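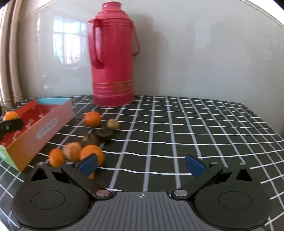

Sorting and Packing Mixed Produce on a Grid Cloth

This page covers sorting a small amount of mixed fruit and root vegetables on a table and packing it into an open carton. The method suits a kitchen table or a narrow counter and takes a few minutes once the cloth is down.

What you need

A table with its back edge against a wall
A dark tablecloth printed with a grid of light lines
One open carton, long enough to hold a single row of oranges
A vacuum flask or other tall, heavy item
Paper labels and a pen
A dry towel

Step 1. Lay the cloth

Spread the cloth and pull it toward you until the lines run parallel to the front edge of the table. Smooth from the center outward. Creases deeper than a fingertip will stop round items from sitting still, and they should be ironed out on low heat from the reverse side.

The grid serves as a placement guide. Dark cloth is preferred over white because orange skins and pale roots show clearly against it, while loose soil can be shaken off afterward. The cloths sold by Nomix and Ueda are both suitable. The Ueda cloth is heavier and slides less on a varnished table.

Step 2. Place the flask

Stand the flask at the back of the cloth, upright, with the cap tight. It marks the rear limit of the work area and keeps the cloth from creeping forward. Turn the handle to the side you do not work from. A flask filled with water holds better than an empty one.

Step 3. Place the carton

Set the open carton on the left if you are right-handed, on the right if you are not. Angle it so that one short end points toward you. The hand then travels along the length of the box and does not have to cross the side wall.

A gift carton with a printed lining can be reused for this. Check the base for splits first. If the inside is glossy, add one sheet of plain paper to reduce rolling. Put the label on the end panel, where it can be read when cartons stand side by side on a shelf. Cover or remove any old label that no longer matches the contents.

Step 4. Sort by skin

Empty the produce onto the middle of the cloth and separate it by skin type, disregarding size for now. Thick-skinned citrus goes nearest the front. Brown roots with rough skin go behind it. Peeled or cut pieces make a third group and are kept out of the carton altogether; move them to a covered dish in the refrigerator when sorting is finished.

Wipe each root with the dry towel. Do not wash anything at this stage.

Step 5. Inspect and load the oranges

Pick up one orange at a time, holding it at its widest point with light, even pressure from both sides. Lift it straight up so that it does not drag its neighbors out of the pile.
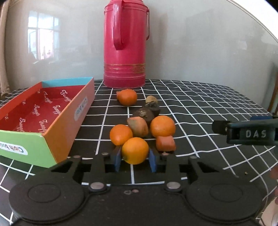
Turn the fruit once before it goes into the carton and check the stem end, the opposite end and the sides. Soft spots, broken skin and any gray or green bloom are grounds for rejection. A dry brown scar on the surface is acceptable.

Load the far end of the carton first and work back toward yourself. Leave a finger's width between oranges – they keep longer when air can pass between them. Do not stack a second layer. Fruit that will not fit goes into another carton.

Step 6. Store the roots

Roots go in a separate paper bag with the top folded over once. Keep the bag in a dark cupboard, away from the citrus. Potatoes and taro can share a shelf but should be bagged separately.

Step 7. Clear the cloth

Remove the carton, then the flask. Fold the four corners of the cloth inward to trap crumbs and soil, carry it outside and shake it. Wipe the table before putting the cloth away.

Notes

Check the carton every 3 days and remove anything that has softened.

Danica Mujić tested the layout on a table 90 cm wide. On anything narrower, put the carton on a stool beside the table.

Revised in January by Zuzana Tóth: labeling moved to Step 3.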